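Home Programme Speakers Slides Past talks Contact

Speaker notes: Living through a small renovation
Evening session, 15 minutes plus questions

Opening

Thank people for coming out in February. Say who the talk is for: anyone having work done in one or two rooms while still living in the place. If you can move out for a month, do that and skip this talk.

My own case was a kitchen and a bathroom in a second-floor flat on the Plosa estate. The quote said 10 days. It took nine weeks. Pause here, people usually laugh. Most of the extra time went on waiting for things to arrive in the right order.

Part one: the order of work

Go through the usual sequence. Strip out, pipes, wiring, plaster, floor, units, tiles, paint. Ask for a show of hands on who has had a floor fitted before the plaster was dry. I did. Two boards lifted and had to come up again.

Main point: get the sequence in writing from the builder before anything is ordered. Mine came from Guillot as a single sheet with no dates on it. I should have asked for dates. Even rough ones would have told me the worktop was booked in before the plumber.
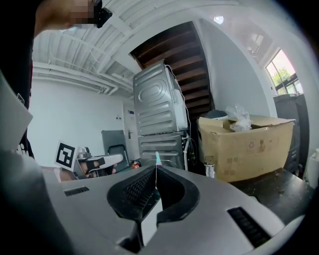 Deliveries are the other half of this. Rurkon would only deliver before 8 in the morning and only to the street door. Drokosik came when they liked but carried everything up. I would pay for the second kind every time. Ask three things when you order: what time, how far will they carry it, and will they take the packaging back.

Part two: where everything goes

Slow down for this part, it is the one people write to me about afterwards.

Pick one room that stays clean and keep it shut. Ours was the bedroom. Anything soft goes in there first: bedding, coats, curtains. Plaster dust gets through a closed door, so put a damp towel along the bottom and wash it each night.

Pack by when you will need it again. I packed by room, and spent a whole evening looking for a tin opener in boxes marked "kitchen 1" to "kitchen 6". Write the contents on the side of the box. Once they are stacked you can't read the top.
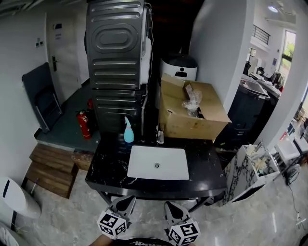
Keep a small cooking kit out. Kettle, one pan, two bowls, washing-up liquid, a sharp knife. Agree where washing-up happens before the kitchen sink is disconnected. Check which days the water will be off and fill some bottles the night before.

Part three: money

Keep this short. I set aside almost 200 pounds for odds and ends and it was gone in the first fortnight. Skip hire permit, dust sheets, takeaways, a second set of door handles after the first ones didn't fit. Double whatever figure you first write down. Keep receipts in one envelope, and don't pay the last part of the bill until the snag list is finished.
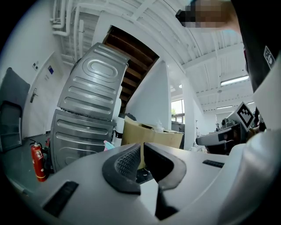 A hand-held gripper, with someone standing close by on the right.

Questions

Likely ones: neighbours and noise (put a note through the door the week before), parking for vans, whether to be at home during the work. My answer to the last is yes for the first and last days, and otherwise be reachable by phone.

If there is time left, mention the handout by the door. It has the packing list and a blank sequence sheet with space for dates.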